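Simulated bathroom cell: bin hangs off the floor and arm stops short at the sink

Posted by Callum Farquharson, 5/20/24

I look after a simulated cleaning cell at Soltwood. It is one arm in a tiled bathroom, built on the Wummont room pack. After I reloaded the room, the blue container no longer sits on the planks.

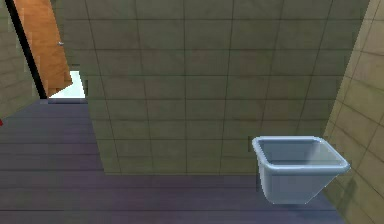

Does the container need its own collision shape?
Give it a plain box, because the rim mesh is too fine for the solver to settle on.

I have tried resetting the room twice and the height stays the same.
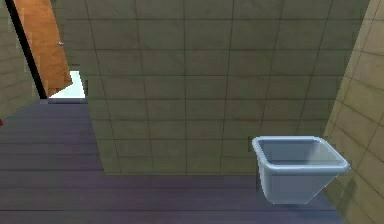
The physics step is set to 80 per second and I haven't touched gravity. The sink job is in the same room file, and the arm stops early there on most runs.

Kenneth Carnegie

Check whether the container is marked as fixed. The Innes importer does that to anything saved without a mass. Put a mass in, save, then reload. For the sink, look at the reach limit before you blame the planner.
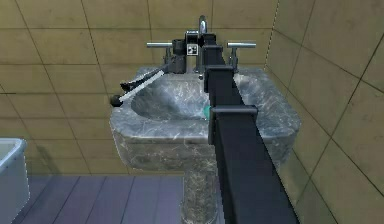

Where is the reach limit kept?
It is in the arm's joint file, on line 124, and it is in millimetres.

Ours was 400 too short after an update in November. Change it with the cell stopped, then run the homing routine.
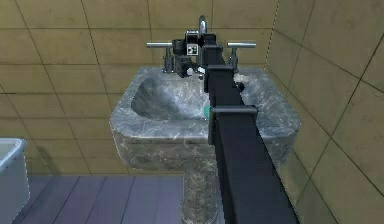
Once it has homed, run the tag check as well. If the tag reads more than 9 mm out, redo the wrist offset and home it again.

Wallisus

had same thing, reinstalled the lot and it went away. didn't try the mass thing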